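Bench tips: renting a robot hand for the small glass jobs
Posted 05/03/2023 by Felicja Piątek

Quick one, typing this between batches. A few of you asked if the Hurkex bench service is worth it for a home workshop. We've had it since December. Short answer: yes for glass, no for anything sticky. Long answer below, plus the stuff I wish was in the booklet.

What you get. One arm, one hand, set up by a fitter from Varwood who was in and out in a morning. Monthly rent. Training is by phone, 35 minutes, and you can ask for Zuzanna Brzozowska by name, do that. The other line just reads you the booklet.

Tips, in no order.

Cloth first. Dark, matte, plain. Shiny oilcloth throws glare and the thing hesitates over clear glass. Tape the far edge down. Go over it with a lint roller before you start, then again after lunch, dark cloth shows every speck.

Round-bottom flasks go in cork rings. Always. Don't try a folded dish towel, don't try a jar lid. Cork grips a bit and gives a bit. Set the ring down well away from the rest of your glass so the hand has room to come in from above.
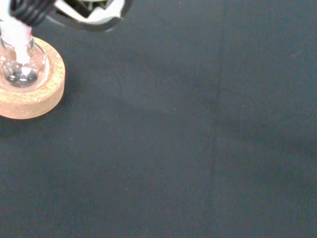
Buy rings in two sizes if you can, the bigger ones for flasks and the small ones for vials. Mine came from Sadowski, pack of 8. Wipe them dry, dont soak them, they crumble.

Slow it down. Out of the box the speed is set at 11, which is silly for thin glass. I run it lower for anything with a neck. Costs you a few minutes over a whole afternoon, who cares.

Keep your racks put. Teach the rack position once, mark the corners with chalk, leave it. Bump it and you teach the whole thing again. Same with cables, run them off to the side before you switch on.

Powders: weigh them out yourself, into the vial, before the hand gets involved. It's good at tipping. It is not good at scooping. Then funnel in the vial, vial in the cork, tube over the funnel. Go for a funnel with a narrow stem that reaches down inside the vial neck, the short stubby ones wobble.

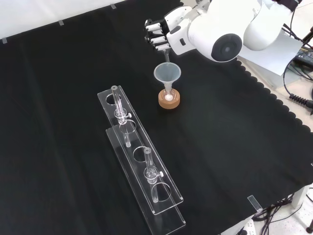
Tube over the funnel, vial in its cork ring, rack to one side.

Stopcocks. Check the knobs by hand before every run. Also pick one direction for them to point and stick with it, makes the teaching easier.

What I don't like. The app logs you out constantly. The stop button is on a cord thats too short for my bench, ask for the longer one when you order. And the deposit is 600, which they do give back but they take thier time over it.

Compared with Nerelau, which I had on trial before this: Nerelau is quieter and the app is nicer, but it kept fumbling small tubes. For jars and bottles I'd pick that one. For little glass, Hurkex.

Spare cork rings, spare funnels, roll of tape. Have them in the drawer before the fitter comes. More on cleaning the finger pads next time, got a batch waiting.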